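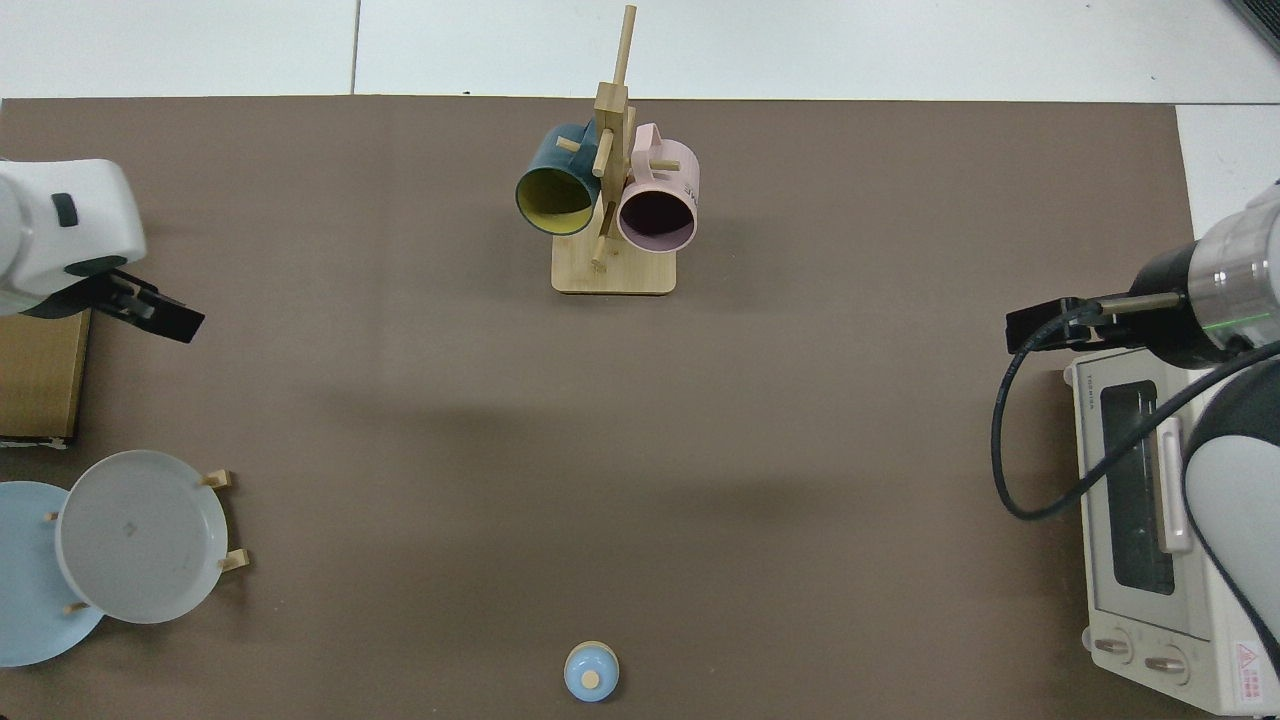
Haoran Kong wrote in to ask whether Plirero is sold as a finished product or as parts to be assembled, and whether one arm can be bought first and the second added later. Both questions come up often enough to go at the top. Plirero ships as a kit. The one-arm kit can be extended with a second arm, but the calibration must be repeated for both.

Plirero Tabletop Kit: Frequently Asked Questions
Last revised May 31, 2021

What is included?
Two arms, two parallel grippers, a power supply, cables and a license for the Flurach control software. Household items used in the task set are not included. Most are ordinary kitchen goods: mugs and a mug tree, plates and a dish rack, a toaster oven.

Do the arms have to be bolted down?
Yes, for any program above low speed. Clamps are acceptable for setup and hand guiding.

How far apart should the bases be?
Start at 74 cm, center to center. Closer spacing enlarges the shared zone and also the number of poses Flurach will reject for collision risk.

What does the table need to be?
Flat, rigid and at least 60 cm deep. Avoid glass and polished metal. A matte surface in a single color gives the most stable object detection.

Which tasks come preloaded?
Four: hang a mug, rack a plate, lift a lid, open an appliance door. Each can be edited or copied under a new name.

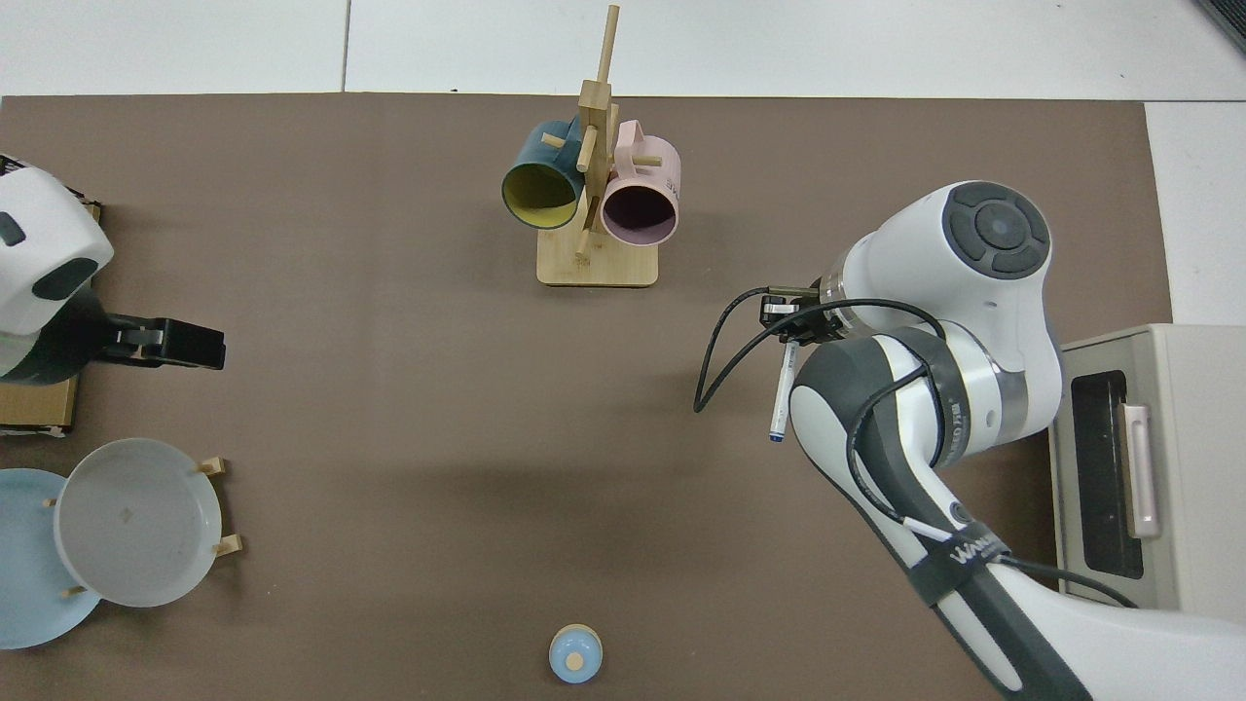 Page 2 of 4

Can the gripper hold thin objects such as a pen?
Yes. A marker can be held between the standard fingers. Set grip force to the lowest step and raise it only if the object rotates. For writing, order the Cada finger pads, which have a groove.

How should the cables be routed?
Leave a free loop at the wrist and strap the rest to the arm segments. A tight cable will trigger a torque fault near the end of travel. Check straps after the first day of use.

Does the kit work without Flurach?
The arms accept joint commands over Ethernet. Collision checking, task editing and the preloaded tasks require Flurach.

Are printed mugs and plates a problem for detection?
Small lettering or a small mark has no measurable effect. Large repeating patterns can shift the estimated center. Retrain the item if this occurs.

Who handles repairs?
Đoàn Service handles all warranty work. Include the serial number and the fault log. Grippers can be returned without the arm.

When does the next software release ship?
August. It adds logging for both arms in one file. Existing licenses are covered.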